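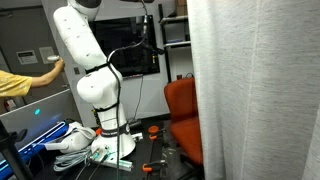 Search this book
Go
Contents Glossary Index

Chapter 8
Keeping Stock

A store that sells paint, a hospital kitchen and a shop that repairs bicycles all have the same problem. Each has to keep things on hand before anyone asks for them. The things cost money to buy and money to keep, and some of them spoil, go out of date or get lost. If the business keeps too few, customers leave and work stops. If it keeps too many, cash that could pay wages sits on a shelf.

The goods and materials a business holds are called its inventory, or stock. Accountants usually divide inventory into raw materials, work in process and finished goods. A bakery's flour is raw material. The dough in the proofing room is work in process, and the loaves on the rack are finished goods. A fourth group, supplies, covers items the business uses up but does not sell, such as cleaning fluid and printer paper. We will treat supplies separately in Section 8.5.

8.1 A small case

Natália Ševčík runs Tutine, a lamp and shade business in the town of Zununstead. She buys metal frames from one supplier, Dvořáček, and fabric from several others. Frames come in boxes of 20 and take eight working days to arrive. For her first two years she ordered frames whenever the shelf looked low. One April a large hotel order came in during the same week that the shelf ran out. The fabric was already cut, and two workers had nothing to put it on. She paid extra for fast delivery and made almost no profit on the job.

After that she went the other way and bought 460 frames at once to get a lower price. The price was good. But the frames filled the back room, and a change in fashion left her with a size that few people wanted. The last of them were sold below cost.

Both mistakes are common, and they come from the same source. In neither case did she know how fast the frames were being used. When she went back through her sales slips, she found that she used 52 frames in a normal month. With that one figure she could work out when to order and how much.

8.2 The costs of holding stock

The price paid to the supplier is only part of what an item costs. Holding cost includes rent for the space, insurance, heat and light, damage, theft and the interest on money tied up. Ordering cost includes the time spent placing the order, the delivery charge and the work of checking the goods in. Shortage cost is the hardest to measure. It covers lost sales and idle workers, and also the customers who go elsewhere and do not come back.

These costs pull against each other. Large orders placed a few times a year keep ordering cost low and holding cost high. Small, frequent orders do the reverse. In Section 8.3 you will learn to find the order size at which the two together are lowest.

We use cookies to remember your place in the book. Accept Manage settings

8.3 looks at order size, and 8.4 at the reorder point, the stock level at which a new order should be placed. Peter Šimek, who buys parts for the pump maker Polari, checks his reorder points every Wednesday against the past month's use. Some of his parts have a steady demand and their reorder points hardly change. Others are needed mostly in spring and have to be looked at more often.

Key terms
inventory, raw materials, work in process, finished goods, supplies, holding cost, ordering cost, shortage cost, reorder point

Before you go on, choose a business you know and list five items it keeps in stock. Next to each one, write which of the four groups it belongs to and what would happen if it ran out for a week. Keep the list. You will need it for the exercise at the end of Section 8.4.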